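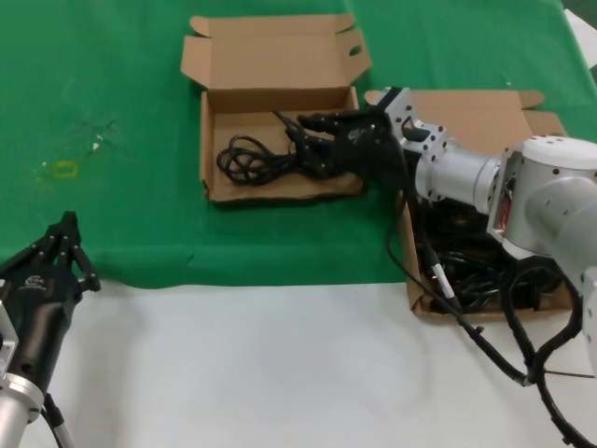
# Kernirero gripper service kit: a review after one long summer of power cords

Wednesday, August 29, 2018

I've had this kit on my shelf since spring and I kept putting off writing it up, mostly on account of not having used half of it. Now I have, all of it, including the little tube of grease that I was sure was padding. So, let's go!

First, what it's been used on. We run a two-arm cell over a table, with black grippers on silver wrists, and its job is picking black power cords out of cardboard boxes. Sounds gentle, right? It isn't. A heap of cords with the plugs still on is about as mean to a gripper finger as anything I've put in front of one (and I've done gravel). The prongs poke into every gap, the loops get behind the fingers and then the arm lifts, and something has to give. For most of the spring the thing that gave was a screw.

The kit costs $145. For that you get:

- a torque driver with a short bit and a long bit
- two sets of replacement finger screws, bagged by length
- four pads for the fingertips, with double-sided film
- a flat steel gauge for checking the opening
- grease, a brush, and a strip of fabric ties
- a folded instruction sheet

No case. You get a plastic tray with a lid that doesn't stay on, and mine has had a rubber band round it from the first week.

## The driver

The best thing in the kit by a mile. It has one detent, it clicks, and you stop. I used to do finger screws by feel and I was pretty proud of my feel until I put the driver on them after a week of running and found half of them under. The short bit is the one you'll use every day, and it lets you get at the lower screws with the wrist still on the flange. The long bit is for the flange bolts, and it only just reaches on our left arm unless you park the elbow out wide first.

My routine now, with power off and the arms parked, goes like this:

1. Brush out the fingers. You'd be amazed how much cardboard dust gets in there.
2. Driver on every finger screw, same order each time, left hand first.
3. Gauge between the fingers, fully open, then at the closed stop.
4. Wiggle each connector on the wrist harness.
5. Clean the wrist camera window.

The first time through took me most of a coffee break, and now I'm done before the coffee's cool enough to drink. Mark the screws with a paint pen if you have one. The sheet doesn't mention it, but then you can see a turned screw at a glance and skip a lot of fiddling. 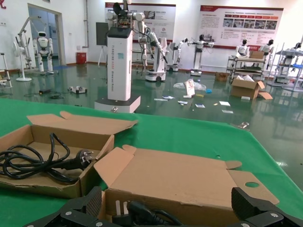 The gauge I'm less in love with. It's a nice bit of steel, properly flat, but the numbers are etched so faintly that I have to tilt it under the lamp every single time. It also only checks two widths. For cords I care most about what happens when the fingers are nearly shut, right around the thickness of a cable, and there's nothing for that. I ended up cutting a piece off a dead cord and using it as a feeler. Works fine, cost nothing, and I wish I'd thought of it before arguing with the etching.

## The pads

Mixed feelings! They grip well. On a bare cord jacket they hold better than the ones we had, and a cord with a heavy plug on the end doesn't creep nearly so much. They went on straight at the second attempt (the first one I had to peel off and throw out, so warm the film in your hand before you press it down).

But they wear on the inside corner, where the plug prongs scrape past on the way out of the heap. I logged 2194 picks on one pair before I could catch a fingernail under the edge. Drita Vukčević got 180 out of a pair on her shift, though hers went on over old adhesive and we both agree they don't count. Take the old stuff off with alcohol and wait until it's dry. Please. I've now cleaned up after this twice.

You can buy the pads separately from Arkley, in a bag of 200, and if you're running anything rougher than cords I'd look at that before the kit. We'll probably split a bag with the people down the hall.

## Harness and ties

The black cables that hang off our arms are the part of this cell I fuss over the most, and the kit is only so-so there. The fabric ties are soft and they don't bite, which I like. They're too short. Going once round the wrist bundle is fine, and then you get to the connector and there's nothing left to close with. I used hook-and-loop from a roll for those. 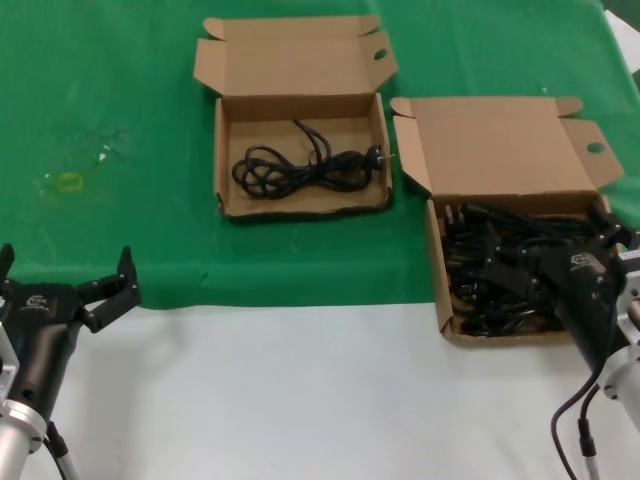 Wolfram Lammers thinks I'm tying the harness down too hard in any case. He'd leave a hand's width of slack below each wrist and put up with it hanging, and he says the only connector he ever lost on a pick cell was one somebody had dressed up neatly against the link, so that each wrist roll pulled on it a little. He also says to check the slack with the arm reaching down into the farthest box, at full roll, and never in the parked pose.

He talked me round, mostly. I cut off two of my ties the same afternoon and re-did the right side his way. It looks scruffier and I've stopped getting the dropouts I used to get on deep picks, so scruffy it is. I still have one tie on the left that I refuse to give up.

While I had everything apart I re-checked the table too. The kit sheet has a paragraph on this that I liked a lot: re-seat whatever holds your work surface before you touch any of the hand settings. I've chased a bad pick height for a whole morning before now that was really a cloth with a fold in it. Smooth the cloth, check the clips, put the boxes back where they belong, and only then jog the hands down and see where the fingertips land. Fold the lids back the same way each time as well, or the wrist camera gets a slightly different view and you'll be tweaking things that were fine.

## Grease, and the instruction sheet

The grease is for the finger pivots and you need a dot. A dot! Fatos Vukadinović was generous with it once and we spent the rest of the day wiping cords. The brush that comes with it sheds, so I use it only for dust and put the grease on with a toothpick. 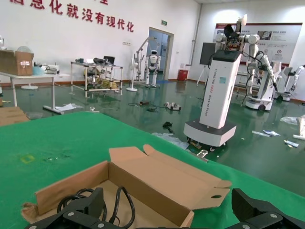
As for the sheet, the drawings are clear and the order of steps makes sense, but the torque table is printed for two screw sizes and the bags hold three. I wrote to Kernirero and Jurgita Stankevičius sent me the missing row the next day, with an apology and a spare short bit – so full marks for service. If your sheet has the same gap, write to them. Don't guess on the longest screws, they go into the part that's a pain to replace.

I did try the Diekmann kit before this one, on loan. It has a proper case and a gauge you can read, and a driver that I thought felt vague. It also costs more and leaves the pads out altogether. If they sold the gauge by itself I'd have one tomorrow.

## Would I buy it again?

Yes, for the driver and the screws. Four stars out of five. I'd take half a star off if you already own a decent torque driver, and the other half if your harness is bulky, given those ties. Anyone who runs a cell on soft, light parts can probably get by with the brush and a sharp eye.

Next service is down for October, when I'll swap both sets of pads at once and see if the left pair still wears faster than the right. I'll add the numbers to the bottom of the page when I have them.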